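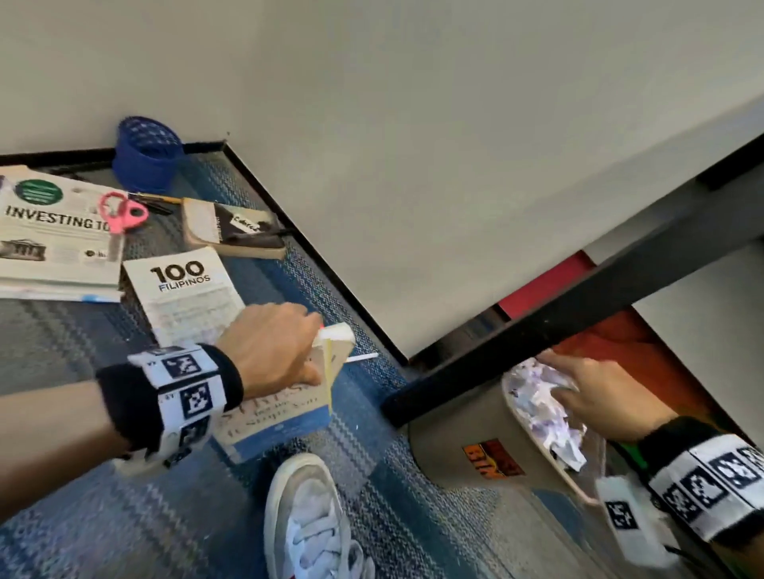 What should the operator do first when the wrist tracking signal is lost during a recording?

Stop moving both hands, keep them in view of the head camera, and wait 3 seconds for the status tone before touching anything else.

7. Loss of wrist tracking

This section covers fault 22 (marker lost) and fault 23 (marker mismatch) on the Skerkudico hand capture set. Both faults affect the recorded hand path that is later sent to the robot arm. A path recorded during either fault must not be played back on an arm.

7.1 Typical causes

Fault 22 appears when the head camera cannot read enough codes on one wrist strap. Common triggers are reaching over a trash bin or under a desk frame, turning the wrist so that the printed side faces away, and glare on the strap.

Fault 23 appears when the left and right straps have been swapped, or when a strap has slipped around the sweatband after calibration. The software still reports a position, but the position is wrong. Treat fault 23 as the more serious of the two.

CAUTION: In March, a path recorded at the Rultstead site with a slipped right strap was played back on a Piltitz bench arm. The arm drove its gripper into the rim of a metal bin and bent the finger mount. Fault 23 had been logged at sample 1,184 and cleared by hand without a strap check. Do not clear fault 23 from the menu until steps 1 through 8 below are complete.

7.2 Recovery procedure

1. Stop the task. If you are holding an object, set it down slowly on the nearest clear surface.

2. Hold both hands in front of you with the strap codes facing the head camera.

3. Wait for the status tone. One tone means both straps are read. Two tones mean the fault is still active.

4. Press PAUSE on the host computer. The session file stays open.

5. Check that each sweatband sits flat against the wrist and that the strap cannot be turned with light finger pressure. Tighten if needed.

6. Check that the attached wrist unit hangs freely and does not cover any code on the strap.

7. Wipe the codes with a dry cloth. Do not use alcohol – it lifts the print.

8. Run CALIBRATE > WRISTS. The error shown for each wrist must be below the limit on the calibration sheet.

9. Clear the fault and press RESUME.

Note: If the fault returns within 500 samples of RESUME, end the session and replace the strap.

7.3 Marking the recording

The software does not remove bad samples. After any fault 22 or 23, open the session file, select the part from the last good calibration to RESUME, and set it to HOLD. Files with an unmarked fault are rejected by the Halilović playback module with the message PATH NOT CLEARED.

Do not override this message. Override rights are limited to the site safety lead, and each use is written to the log.

7.4 Tidying tasks on the floor

Sorting books, papers and small desk items at floor level produces more fault 22 events than bench work. Keep the bin clear of the desk frame where the task allows it. When pushing paper down into a bin, keep the wrist above the rim so the strap stays readable.

7.5 Reporting

Report every fault 23, and any fault 22 that recurs in the same session, to Yara Kassab (capture) or Munther Issa (arm safety). Include the session file, the strap serial numbers and the calibration error for both wrists.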